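Cleaning and Oiling a Light Wood Tabletop

Clear the table and wipe it with a damp cloth, following the grain. Let it dry for 4 hours.

Sand by hand with fine paper, using light, even strokes. Stop when the surface feels uniform - dark streaks in the grain are part of the wood and will not sand out.

Vacuum the dust, then apply a thin coat of oil with a lint-free cloth.
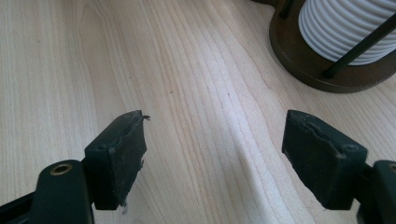

Wipe off the excess after 9 minutes. Leave overnight before adding a second coat, and dry used cloths flat outdoors.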